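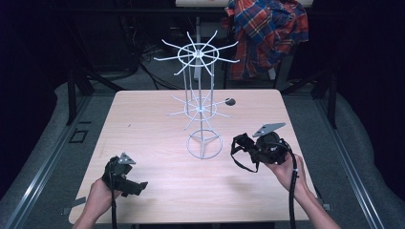

February, notebook, bench 3

Equipment planning, continued from the previous entry. Manuela wants a list she can send to purchasing before the end of the month, so most of today went to that.

Where we are: two hand-held grippers, left and right, both cabled. One table in the extrusion frame. One rack in use as the task object. The Collinley work needs a second station, and Rajeshwari would like it running before the summer people arrive. I think that is possible if the frame parts are ordered first. Everything else can be bolted on later.

Went through the station with a notepad and sorted what we would buy again as is, what we would change, and what we could make ourselves.

Buy again as is:
Aluminum extrusion, same profile. We know the cuts and the brackets and we have the right hex keys. Ask Pirihi to cut to length this time. Last time we cut our own, and I spent most of an afternoon squaring the ends.
Table clips. Cheap, and they hold. Get extras.
Carpet tiles, gray, if the supplier still has them. Tamsin says the room next door has a bare floor and every dropped part rings like a bell on the recordings. Low priority.

Change:
Gripper cables. The right-hand cable runs down alongside the forearm and past the table edge, and after a long session the person wearing it has had enough. Options are a longer cable with an overhead reel, or a lighter cable with the same connector. Jasmina tried a spring reel from the stores cupboard and the pull was too strong. Bevadbridge sells a lighter one. I have asked for a price and a sample.
Straps. The ones on the right gripper dangle. They should either be trimmed or have a keeper loop. I would like the second pair to come with shorter straps from the start. Need to measure a few forearms first, mine and Ataahua's at least, as we are the two extremes.
Padding on the frame. The covers are fine but they slide off the curve. Want ties sewn on. Ataahua knows somebody with an industrial machine.

Make ourselves:
Marker plates. Triangular gray ones as now. We have the drawing. A spare set for each gripper, please. The last time a plate got bent we lost the day to recalibration.
Stands for the grippers when not in use. At present they get put down wherever. A simple cradle screwed to the side rail would do.

Task objects. This is the line that always gets forgotten in the budget and then somebody pays for it out of pocket. The wire display rack is a good one to keep: thin spokes, two tiers, open all the way through, and hard for the vision side. The lower tier is white on a pale table and in some views it nearly goes away. Rajeshwari sees that as a feature. I see it as a reason to buy a darker mat so we can choose. Put down a dark mat and a mid-gray mat, both cut to the tabletop. Also put down a second rack of the same kind, so that a bent spoke doesn't stop a session.

Rough money. Manuela says there is 1,000 left on the small equipment line, and anything over that has to go on the capital request with the second pair of grippers. So the small line gets: mats, rack, clips, ties, plate material, cable sample. The capital request gets: frame, table, grippers, cables in quantity. Do not mix them. The form came back last year over exactly this.

Quote from Plondument for the gripper pair came in at lunch. Lead time is 12 weeks, longer than I had assumed when I drew up the plan on the whiteboard. Asked whether the two can ship separately. If the right one came first we could at least start on mounting and the cable run. They are checking.

Discussed with Tamsin whether to buy a third pair as a spare. Against: cost, and the housings will probably be revised. For: if one goes back for repair we are down to a single station again. We agreed to ask for a spares kit instead (strap set, cable, housing screws, the spring) and see what they charge. If it is silly money we go back to the idea of a full spare.

Room question, still open. A second frame will fit if the equipment along the back moves and the floor cables go into proper covers. They should go into covers anyway. Added two lengths of cable cover to the small line. Jasmina will measure the clearance behind the chair, because the person supervising needs to be able to get up and reach the stop without climbing over anything.

To do:
Me: send Pirihi the cut list. Chase Bevadbridge.
Jasmina: clearance, and check which breaker this side of the room is on.
Ataahua: padding ties, forearm measurement.
Tamsin: spares kit price from Plondument.
Manuela has the draft list. She wants the capital part as a separate sheet with the lead times in a column, and I'll do that first thing tomorrow.

Added 4:40 p.m.: Plondument says split shipping is fine but both parts go out under one invoice. Told Manuela.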